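Setting Up Your Tavurum Recumbent Bike: Seat, Pedals and First Ride

By now the frame should be standing on its two stabilizer feet and the box should be mostly empty. Keep the small parts bag close by, and please don't throw out the foam blocks yet — they make a very handy rest for the seat while you work on it. Take your time with this part. The bike will be with you for years, and a comfortable seat position is worth an extra few minutes at the start.

1. Slide the seat carriage onto the rail from the rear, with the yellow lever on your right as you sit. It should glide freely along its whole length.

2. Push the lever down until it clicks. Try to rock the seat forward and back with both hands. If it moves, lift the lever, shift the carriage to the next notch and click it down again.

3. Fit the backrest with the 2 long bolts. Start both of them by hand before you reach for the wrench, then tighten them a little at a time, going back and forth between them.

4. Thread the pedals. The one marked L turns counterclockwise, and that catches almost everybody out! If it feels gritty or stiff in the first turn, back it out and begin again.

CAUTION: Never force a pedal. A crossed thread will damage the crank arm, and this is not covered by the Skusalska home warranty.

5. Sit down, put the ball of your foot on the pedal and push it to its farthest point. Your knee should still have a soft bend in it. Riders with an inseam under 42 inches will find a comfortable notch on the standard rail.

6. Plug in the adapter and hold the round button until the display lights up. Choose level 2 for your first ride and stay there for as long as you like.

NOTE: The maximum rider weight is 400 pounds. Have a look at the bolts again after your first week, as new upholstery settles and they can loosen a touch.

Wear whatever feels easy to move in, keep laces tucked away from the cranks, and have a glass of water within reach. If anything still puzzles you, write to Lorraine Baxter at our help desk and she will gladly walk you through it.
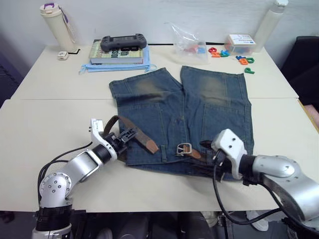
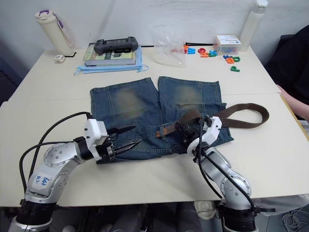
Denim shorts and belt, on the table

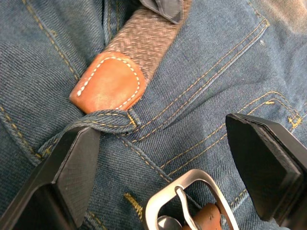
Filed under: Exercise Bikes > Owner Guides > Assembly

Last reviewed June 5, 2023, for the Tavurum and Tavurum Plus. Owners of the older Trarska frame should follow the sheet packed with their bike, as the seat lever is on the opposite side.

Related guides
Reading Your Tavurum Display
Moving and Storing Your Bike
Squeaks, Clicks and Other Noises
Ordering a Replacement Seat Cushion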